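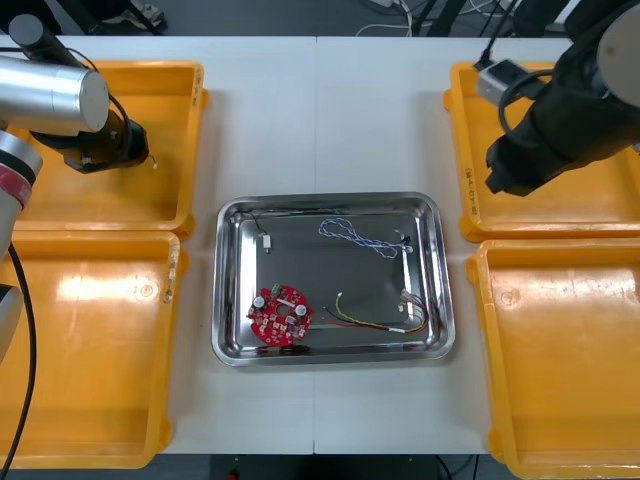 Mikell Sorting Set: four orange trays and one steel tray

$62 for the set of five
Sold by Brovmont, Brerkberg
In stock
Page updated 6/23/23

I've been selling trays of one kind or another for a long time now, and this is the set I keep coming back to. Four orange plastic trays, two for each side of your table, and a rectangular stainless steel one that sits in the middle. You tip the mixed-up stuff into the steel tray and sort it outward into the orange ones. I do my screws this way, my seed packets, my mother's buttons (there are a LOT of buttons) and, once a year, a drawer full of cables that I swear breeds in the dark.

You don't have to lay them out like that, of course. Put all four in a row if you've got a long narrow bench. But I like the steel one in the center because both hands can get at it and you're never reaching across yourself.

What the orange trays are like

They're shallow, with a flat floor and walls that slope outward, and there's a raised lip running along the top. The slope is the part I care about. With a straight-sided bin you end up chasing the last washer into a corner and digging at it with a fingernail, and with these you just slide it up the wall and out. Anyone who sorts small parts for a living will know exactly what I mean.

The plastic has a shine to it, so under strong overhead lights you'll get some bright patches on the floor of the tray. I had one customer send hers back over that. If you're sorting clear beads or tiny glass things under a spotlight, I'd move the lamp off to one side, or lay a sheet of paper in the bottom. For hardware and kitchen bits I've never noticed it getting in the way.

Why orange? I asked for it! The first batch we carried was gray and I kept losing small gray parts in small gray trays. Orange shows up black, silver, white, green, nearly anything you'd want to sort except carrots. It also means you can spot a tray from the far end of the shop when somebody has walked off with it.

Writing on the rims

Go ahead and write on them. The rim is wide enough for a marker, and that's how we label ours. I write along the rim that faces the middle of the table, so on the left-hand trays that's the right rim and on the right-hand trays it's the left one. Then all the labels are next to the steel tray and you can read them while you sort. It does mean tilting your head a bit, and Simone Damasceno, who runs our packing bench, prefers to write hers on the end nearest to her. Suit yourself.

Permanent marker stays put through ordinary washing. To get it off, rub it with alcohol on a rag, give it a minute, rub again. Old marks can leave a faint ghost behind and I haven't found the trick for that yet. If you change your labels a lot, use masking tape.

The steel tray

Plain stainless, rectangular, no fuss. It weighs 690 grams on my kitchen scale, heavy enough that it doesn't scoot off when you drop a handful of bolts into it. It is louder than the plastic, I'll warn you now. A full jar of nails going in sounds like a car accident. I put a dish towel in the bottom when the kids are asleep.

Magnets: I get asked about this every week. I can't promise you a magnet will stick to it. Stainless varies from batch to batch, and some of the trays I've tried hold a magnet weakly and some don't hold one at all. If you need a magnetic tray, please buy a magnetic tray, and don't be cross with me later.

What size table do you need?

Measure before you order, please. The orange trays measure 330 mm on the long side (sorry, the maker works in metric and I've given up converting on the fly - that's 13 inches). You'll want room for two of them end to end on each side, with the steel one between, plus somewhere to rest your wrists.

A plain white top is my favorite thing to put them on. You can see straight away when something has rolled off. Mine at home is two panels pushed together with a seam down the middle, and it works fine, though I did have to get the two halves level with each other first. If yours has a seam, run a fingertip across it before you set anything down. Any step you can feel will make a tray rock, and I fixed mine with a folded bit of card under one foot.

A wood bench is fine too. Glass is slippery, so use a mat.

How I use the set

I don't have a clever system. I dump everything in the steel tray and pull out the most common thing first, whatever it is. Then the next most common. The fourth orange tray I always save for "no idea," and it's always the fullest by the end. Hakim Wattimena at the hardware counter does it the other way around, picks out the oddballs first and says the rest goes faster. We've argued about this for years.

When I get up for coffee I carry the trays off the table one at a time. Don't stack them full! They're shallow, and the one on top will sit right down in your sorted parts and push them all over the place.

Empty, they nest. The sloped walls let one drop down inside the next, and the stack of four goes on a shelf with the steel one leaned up beside it.

Cleaning

Warm water and dish soap for all five. I've put the steel one in the dishwasher plenty of times. The plastic ones I wash by hand, and I'd ask you to do the same - the maker doesn't rate them for the dishwasher and I won't replace one that's come out bent. Skip the scouring pads, they take the shine off and then dust hangs on in the scratches.

Oil from machine parts comes off with a squirt of degreaser. Dry the steel tray with a cloth if you're fussy about water spots.

Can I put food in them?

The orange ones, no. They're sold as work trays and I don't have any food paperwork for them. Use them for cookie cutters, piping tips, spice jars, napkin rings, things like that. I won't tell you it's fine for cut fruit when I don't know that it is.

Buying singles

You can get extra orange trays at $10 each, and most people come back for a couple. The steel tray only comes with the set right now. I've asked about selling it separately and the answer I got was "maybe October," so I'd check back then.

If you already own the Boström bench bins we used to carry, these won't nest with them. The angle of the walls is different. They look happy enough side by side on a shelf, but you'll need two stacks.

Shipping and returns

Sets go out nested in one box, with cardboard between the plastic and the steel so they don't rub. If one turns up cracked, send me a photo and keep the rest, I'll mail you a replacement. You don't need to ship the broken one back.

Changed your mind? Return the whole set within 62 days, clean, and without anything written on the rims. I have to be a little strict about the writing, I can't sell a tray as new once it says DRYWALL SCREWS down the side. (We do keep a shelf of marked ones at the Brerkberg shop for half price. Ask at the counter, they never make it onto the website.)

A few things customers ask

Do they come in other colors? Not from me. I still have a handful of the gray ones in the back if you really want them, email and I'll look.

Do they have lids? No, and I wish they did. A baking sheet laid across the top keeps the dust off overnight.

Can I drill holes in one? I have! Go slow, with a sharp bit and a scrap of wood underneath. It's not returnable after that, obviously.

Will they fit in a drawer? Measure the inside of your drawer, and then measure it again with the slides in the way. I've made that mistake myself.

Bulk orders for workshops and classrooms: write to the shop and put "Mikell" in the subject line so it gets to me. I can usually do something on the price once you're past six sets, and local pickup is free.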